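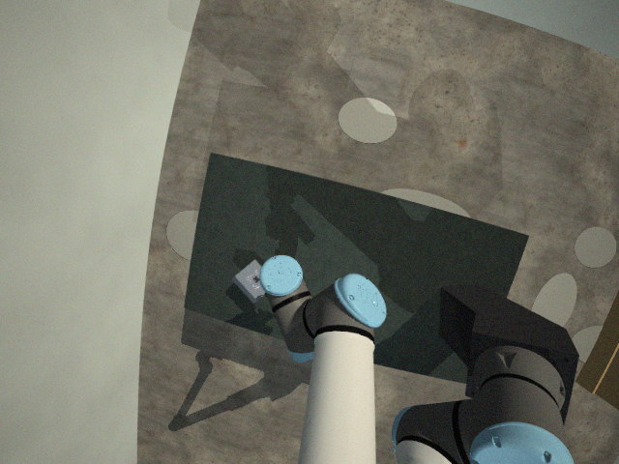
Who may enroll at the Lameck School of Bookbinding?

Any adult who can attend the full term and work safely with hand tools may apply. Prior experience in bookbinding is not required for the foundation course, and the school does not ask for a portfolio at that level.

The Lameck School of Bookbinding teaches the making, repair and care of books by hand. It was founded by a small group of trade binders who wished to see their methods taught in full, from the folding of the first sheet to the finishing of the cover. The school occupies two floors of the former Maglaya paper warehouse and has remained at that address since it opened 45 years ago.

Instruction is given in English. The foundation course begins each September and runs for 15 weeks. Students learn to fold and sew sections, round and back a text block, cut boards, pare leather, and cover in cloth and paper. Each student completes five bindings during the term and keeps them. A written record of each binding is handed in with the finished book and is read by two instructors.

The advanced course is open to those who have passed the foundation course, and to working binders who can show equal skill. It covers full leather binding, gold tooling, edge decoration and the rebuilding of damaged spines. Places are limited by bench space, and applicants who are not offered a place may ask to be held over to the following year. 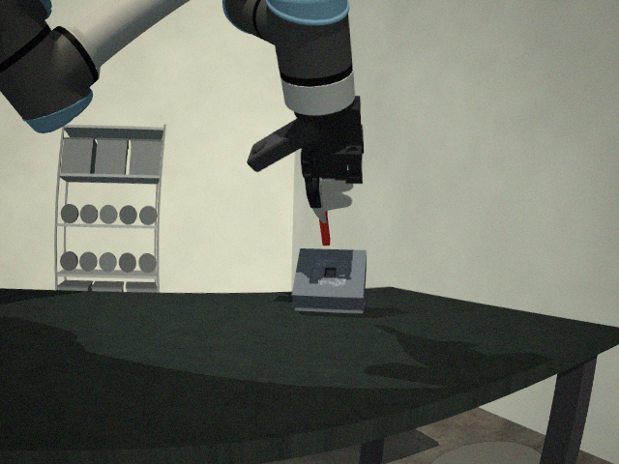 Department of Book Repair and Conservation — Lameck School of Bookbinding

The department was formed when the school took over the repair work of the Bulitton Library, whose own bindery had closed. It continues to serve that library and now accepts work from parish archives, local history societies and private owners. Family Bibles, account books and school registers make up the greater part of what is received.

Every item is examined before treatment is proposed. The owner receives a written report stating the condition of the book, the work advised and the cost. No work begins until the report has been signed and returned. The department will at times advise that a book be boxed and left alone — a sound box often does more for a weak binding than new leather would.

Materials are chosen for long life and for ease of removal by a later binder. Wheat starch paste is prepared in the department. Original covers, labels and endpapers are kept wherever they can be used again, and any parts that cannot be used are returned to the owner in an envelope.

The department also looks after the Veltero Collection, a gift to the school of 115 sample bindings showing the styles of the commercial trade. The collection is used in teaching and may be seen by outside readers on written request. Bags and pens are left at the front desk, and pencils are supplied.

The school is governed by a board that meets twice a year. Fees are reviewed annually and are published with the course dates in the spring. A number of reduced-fee places are offered on the foundation course, and the form for these is sent out with the application papers.

Visitors are received by appointment. The front office opens at 9 a.m. and closes at 4 p.m. during term. Books for repair should be brought in person where possible, wrapped in clean paper, with any loose pages left in the order in which they were found.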